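Can a Machine Put Away the Hangers Yet?
Student project report, Household Robotics elective, spring term

1. Why we picked hangers

Our first proposal was "a robot that does the laundry." Our course instructor sent it back with one word circled, which was "the." Fair enough! Laundry is maybe twenty chores wearing one name, so we went looking for the smallest piece of it that still annoys people. We ended up with the part after the clothes are gone: a pile of empty hangers on a table that has to be picked up and put somewhere.

People do this without looking. You grab a few, shake them apart if they stick, and drop them wherever they go. We wanted to know how much of that a two-finger gripper can manage today, and we were honestly surprised by how interesting the answer got.

2. What we used

The gripper is an Ivel hand tool with two fingers that open and close on a linkage. A person holds it and does the chore with it, a camera on the tool records everything, and the recordings are used to train the arm. The arm is an older Esico that our department keeps in the teaching lab. For training we used Sillix, a software package a previous group had already set up on the lab computer (thank you, previous group, your notes saved us a week).

We recorded for most of April, usually in the late afternoon when the lab was quiet.

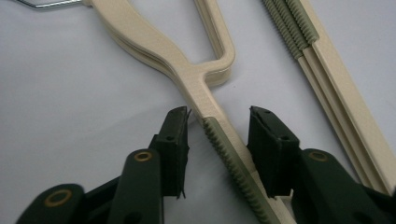
The first thing we learned is that a person holding the gripper gets worse at chores very fast. With bare hands you feel when you have one hanger and when you have two. With the tool you only have your eyes and a bit of push coming back through the handle. All of us were slow on the first day, and all of us got better, and the recordings from the second week are much nicer to watch. We threw out nearly everything from the first two sessions and kept the rest.

3. The tests

We gave the arm 30 tries at each of two jobs. Job A was to pick up one hanger lying by itself and place it in a marked area. Job B was to pick up one hanger from a stack and leave the others where they were. A try counted as a success only if the hanger was let go inside the area and no person had touched anything.

Job A went well, better than any of us had bet. The arm likes a long straight bar, and it found one from most starting positions. The failures were mostly slow ones, where the fingers hovered, closed on air, opened and hovered again.

Job B was another story, and we loved it anyway. It took us around 3 days to get the first clean success, and there was cheering.
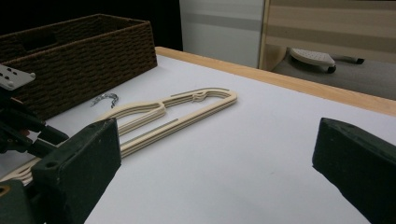

Stacks are hard because the arm has to decide where one object stops and the next one starts. We had assumed the camera would sort this out, and it mostly didn't. When cream plastic hangers lie nested flat on a white table, all they give you is a set of parallel ridges with small steps between them, and very little difference in color to go on. A person slides a fingernail into one of those steps. Our gripper has wide blocky fingers and no fingernail, so it tended to take the whole bundle or push it across the table.

We did try cheating a little. If the stack was fanned out by hand first, the arm did far better, but then a person has done the fussy half of the chore and the machine has done the easy half. We report those tries separately and don't count them.

4. Could this work in a home or a shop?

For a shop floor, we think a version of it could be useful fairly soon. A store back room can decide that hangers always arrive the same way up and always on the same dark mat, and that would remove a lot of our trouble. The Hosseinzadeh paper from our reading list argues that you should change the room before you change the robot, and after this month we agree with it more than we did in class.

Homes are tougher. Hangers there come in mixed shapes, they land on beds and chairs, and there is usually other stuff in the way. Our arm has only ever known one table.

5. What we would do next

Thinner fingertips, first of all. We sketched a pad with a narrow lip on one side and ran out of time to print it. We'd also like to try a tabletop in a strong color and record a new set from scratch to see how much of the Job B problem goes away with that alone.

The recordings and our scoring sheets are on the course drive for whichever group takes this on next. Please label your sessions as you go. We did not, and sorting them took a full evening.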